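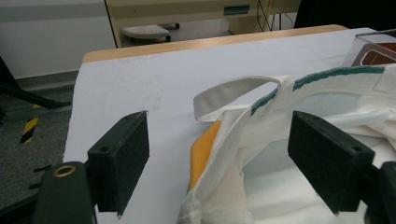
*Handgreifer, Stoffbeutel, Klarsichtbox. Der Beutel ist der günstigste Posten auf der Liste.*

# Beschaffung Greifplatz, Standort Batley

Dieses Repo enthält die Aufnahmen vom Falttisch und, im Ordner `budget/`, die Tabellen, um die es eigentlich geht. Wer nur Daten will, nimmt `clips/` und darf aufhören zu lesen. Wer demnächst selbst einen solchen Platz beantragt, sollte bleiben und sich etwas zu trinken holen.

## Inhalt

| Ordner | Was drin ist |
|---|---|
| `clips/` | 34 Sequenzen mit Textilien und Leder |
| `budget/` | Bedarfsliste, Angebote, abgelehnte Fassungen |
| `budget/alt/` | die abgelehnten Fassungen der abgelehnten Fassungen |

## Was wir zuerst falsch geplant haben

Im ersten Antrag standen zwei Handgreifer, ein Tisch und ein Gestell. Für Kabel war nichts vorgesehen, für Ersatzpolster auch nicht. Madhu Chauhan hat die Liste gegengelesen und mit 31 Kommentaren zurückgeschickt, davon 19 zum Thema Verschleiß. Die Datei heißt seitdem `bedarf_v2_nach_madhu.csv` und ist deutlich länger.

Neu darin:

- Fingerpolster als Verbrauchsmaterial, eigene Kostenstelle
- Kabel samt Zugentlastung
- Übungsobjekte (Beutel, Hemdenstoff, Lederriemen)
- ein Reservegreifer, Status: »wird geprüft« 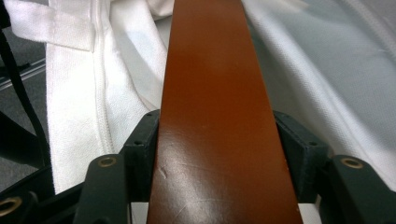
Batley, 24.09.2026

Leder war in der Planung ein Nachzügler. Sisodia hatte im Angebot nur Textilien kalkuliert, und wir hatten das unterschrieben, ohne es zu merken. Ein langer, flacher Riemen will aber an den Kanten gefasst werden, und Kratzer sieht man auf der glatten Oberfläche sofort. Wir führen Leder jetzt als eigene Zeile mit eigenem Ersatzbedarf. Der Einkauf hat gefragt, ob es auch Kunstleder sein dürfe. Die Antwort liegt in `budget/alt/`.

## Angebote

**Drekeo:** vollständig, pünktlich, teuer. Das Gestell ist enthalten, die Schrauben sind es nicht.

**Sisodia:** billiger, solange man den Versand nicht mitliest.

**Prerkthorpe:** hat ein Angebot für Förderbänder geschickt. Wir haben keine Förderbänder angefragt. Es liegt trotzdem im Ordner, weil es das einzige mit sauber ausgewiesener Umsatzsteuer ist.

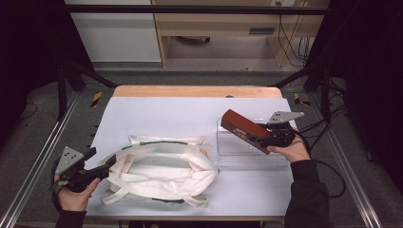 Entscheiden wollen wir im Oktober. Bis dahin gilt die Fassung `v2`, und bis dahin werden auch keine Einzelteile über die Handkasse gekauft, egal wie klein sie sind.

## Offene Punkte

- [ ] Polsterpreise bei Drekeo als Staffel anfragen
- [ ] Wartung: im Kaufpreis oder jährlich?
- [ ] Klären, wer den zweiten Tisch bezahlt, den laut Protokoll alle wollten
- [x] Stoffbeutel bestellt

## Nutzung

Clips und Tabellen intern frei verwendbar. Preise bitte nicht an die Anbieter weiterreichen, auch nicht »nur zur Orientierung«. Korrekturen als Pull Request, Beschwerden über Spaltenbreiten an Madhu.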